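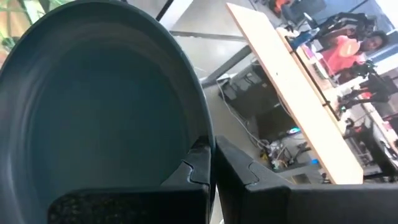 Gudrun Strobel asked us in the first meeting why a bowl should need a report at all, because everybody has one at home and it works. Our group discussed this question for a long time. We think the answer is that a bowl is used every day and still people complain about it.

Our project is called Dondwood, after the street where we began. The task was to study large bowls for a shared kitchen and to write a recommendation for the student house in Rusdale. The kitchen is used by many people, and the bowls are moved, stacked and washed very often.

Rim and wall

First we looked at the rim. With a thick, rounded rim like the one on the teal bowl, the fingers find a place to hold also when the bowl is tilted. Malte Lammers tested three other bowls with thin rims and he wrote that they were uncomfortable when filled with 200 grams of flour and some water, and dough had to be mixed by hand.

The second point was the surface. A smooth, matte inside does not reflect the lamp so much, so it is easier to see if flour is left on the wall. On the other hand, dark colors show dry flour more strongly, and two people in the house did not like this.

Questionnaire

We gave out 100 forms and received 90 back. Most of the people wanted one big bowl more than several small ones. The wish for a lid was also mentioned often, but we did not include lids in the study. Nele Nolte put the answers in a table, which is in the appendix.

Storage

A wide bowl takes much place in the cupboard. We measured the shelves in Rusdale and in the second house, Catterall. In Catterall the lower shelf is too narrow, and a wide bowl must stand on its side there. Eckhard Reinholz suggested to move the upper board, but the holes for it are not in the right position.

The drying rack is still an open point. We will measure it in April.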